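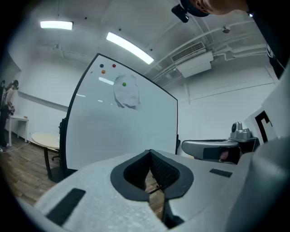 October, studio notes, 2.10 pm

Relined the Ferreira landscape, 445 x 501 mm, oil on cotton mounted to hardboard. Old glue came away easily except along the top edge - left that for tomorrow.

Test swabs in the lower left corner: Novance gel at 8 minutes lifted the yellowed varnish, no colour on the swab. The green is touchier. Keep it under 5 there.

Humidity in the store got up to 85 per cent overnight. Moved the Dikonholm panels to the upper rack.

Still to do: order more Goko tissue, rephotograph the signature in raking light.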